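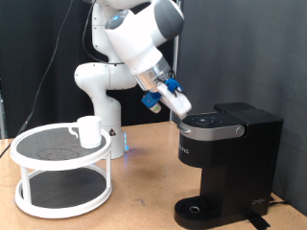 In this unit we look at how a city decides where a public toilet or a hand-washing point should stand, and who pays for it afterwards. Sanitation in city centres is mostly discussed after complaints, and complaints do not come equally from all streets. A shop owner knows the number of the council, a man who sleeps near the station often does not. Please keep in mind the difference between a good and a service. A single-serve coffee maker on a wooden table, such as the black one, is a good: you buy it, and you have it. A public toilet is a service, and it must be opened, cleaned and repaired each day, also in years when the budget is small.

Case 1: Clodow

The town of Clodow closed the toilets at its bus station in June, because the contract with the cleaning firm Meinecke had ended and no new offer was accepted. The council had 66 written complaints on its list before the closure and 699 after it. Read the two numbers with care. The second period was longer, and a local newspaper had printed a complaint form which readers could cut out and send. We can say that people were angry. We cannot say from these numbers how many people were affected.

Questions of this kind will come back in unit 5, when we speak about surveys.

Case 2: Skasta

Skasta made another choice. It kept its old toilets open at night and paid 2 attendants for each shift. The programme, called Vinix, also gave out 700 cards with the opening hours and the address of the nearest clinic. The mayor's party called it a health measure. The opposition called it an invitation to camp in the centre. Both sides used the same report of the health office, and I ask you to notice which pages each side quoted.

Terms for this unit

Public health duty: what the law obliges a municipality to do for the health of all persons in its area, with or without an address.
Enforcement: fines, removal orders, police patrols.
Provision: toilets, showers, needle boxes, waste collection.
Displacement: the problem moves to the next district and disappears from the statistics of the first one.

Reading: the two council debates in the course folder. The Skasta debate is long, so begin with the speeches on the budget.

Written task, one page: choose one of the two towns and explain which costs of its decision do not appear in the budget of the town itself. Hand in on paper at the start of the next seminar.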